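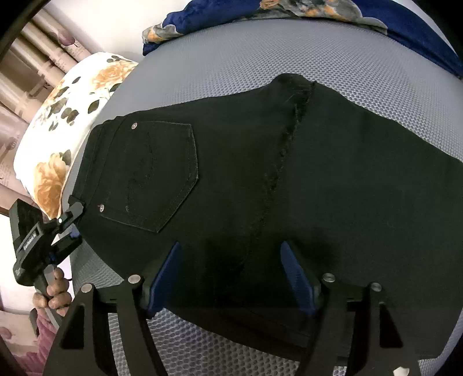
Why do bands play half a song, stop, and then play the same half again before the doors open, asks one reader who got to a concert early, and did they forget the rest of it? What a great question! No, they hadn't forgotten. They were doing a soundcheck, and I love soundchecks so much that I'm going to tell you all about them.

I play bass guitar in a band called Prondari. (Bass is the low, rumbly one with the long neck. You feel it in your tummy.) We play mostly in small places, and every one of those places sounds different, which is the reason we need a soundcheck in the first place.

Rooms have a sound

Try this. Go into your bathroom and clap once. Then go into your bedroom, stand near the bed, and clap again. The bathroom clap is bright and it rings a little, doesn't it? The bedroom clap is over right away. Your hands didn't change. The room did.

Sound is a kind of wiggle that travels through the air. When it hits something hard, like tile, it bounces off and comes back to you. When it hits something soft, like a blanket, a lot of it gets soaked up. A concert hall does the same thing, only with drums and electric guitars, so you can imagine that it gets messy fast!

We played in Noltach last May, in an old hall called the Trestton with a stone floor and a very high ceiling. I hit one note and I could still hear it when I was playing the next one. If we'd started the show like that, all our fast songs would have turned into soup.

Who is doing what

There's a person at most concerts who stands behind a big table of knobs and sliders, usually at the back of the room. That table is called a mixing desk, and the person is the sound engineer. Every microphone and every instrument on stage has its own slider on the desk. Push the slider up and that sound gets louder. Pull it down and it gets softer. There are other knobs that make a sound brighter, or duller, or take away a nasty honk.

The engineer is standing where you'll be standing, and that matters. From the stage I can't tell what the show sounds like out there at all. I'm next to the drums. All I hear is drums!

So what happens, in order?

First everything gets plugged in. This takes ages. At the Trestton I counted 53 cables, and one of them was broken, and of course it was the last one we tried.

Next come the drums, one at a time. The engineer calls out "kick drum, please" and our drummer goes thump, thump, thump, over and over, until the engineer is happy. Then the snare drum. Then the little drums, then the big ones, then the cymbals. It's the most boring music you ever heard, and the drummer would agree with me.

Then it's me. I play a few low notes and a few high ones, as loud as I'll play in the show. It's no good playing quietly at soundcheck and then going wild later, although I did exactly that at my very first concert and the engineer had to dive for the slider.

After the bass we do the guitar, then the keyboard, then the singing. Singers often say "check, check, one, two" into the microphone. Do you know why people say "check"? It has a sharp sound at the start and another at the end, so it's handy for finding out whether the microphone is too harsh. Some singers just tell you what they ate for lunch. That works fine too.

Only after all that do we play together, and now we've come to the half a song that our reader heard. We pick the loudest bit of our loudest song and play it. The engineer waves, we stop, something gets fixed, and we play it again. Then we pick a quiet song, to make sure nobody gets buried. We hardly ever play a whole song from start to finish. There isn't time!

Hearing yourself

Have you ever sung with headphones on and had somebody laugh at you? It's hard to sing in tune when you can't hear your own voice. Bands have the same trouble, because the big speakers point at the audience and away from us.

So we get our own little speakers, which sit on the floor and point up at our ears. They're called monitors, or wedges, since they're shaped like a slice of cheese. Some musicians wear tiny earphones instead. Each person can ask for something different. I want lots of drums and some singing. Our singer wants lots of singing and hardly any of me, and I try not to be hurt by that.

There's one danger with monitors. If a microphone hears itself coming out of a speaker, it sends that sound back to the speaker, and the microphone hears it again, and round and round it goes until you get a horrible SQUEEEAL. That's feedback. You may have heard it at a school assembly. Part of a soundcheck is finding where the squeals are hiding and turning down just that bit of the sound.

How long does it take?

For us, 60 minutes if it goes well. At the Trestton it took 80, thanks to that cable. If there are 2 bands playing, the band that goes on last usually checks first, and then the opening band checks after them. It sounds backward, but the opening band can leave its stuff right where it is and be ready to start.

Then people come in, and everything changes again! People are soft, you see. You and your coat soak up sound the way a blanket does. A full room is less echoey than an empty one, and the engineer knows this and keeps fiddling with the knobs all through the first song. If the beginning of a concert sounds a bit odd and then gets better, now you know what was going on.

Try a soundcheck at home

You'll need a friend, something to play (a saucepan and a spoon will do), and a phone or tablet that can record.

Put the recorder at one end of the room. Stand at the other end, one of you playing and one of you singing, and record a few lines of a song. Listen back. Can you hear the words over the saucepan? If you can't, don't just sing louder. Move the singer closer to the recorder and the saucepan farther away, and record it again. Then hang up a blanket or open the curtains and see what that does.

When you like the way it sounds, invite your family in and play the whole song, all the way to the end this time. Please ask before you borrow the saucepan.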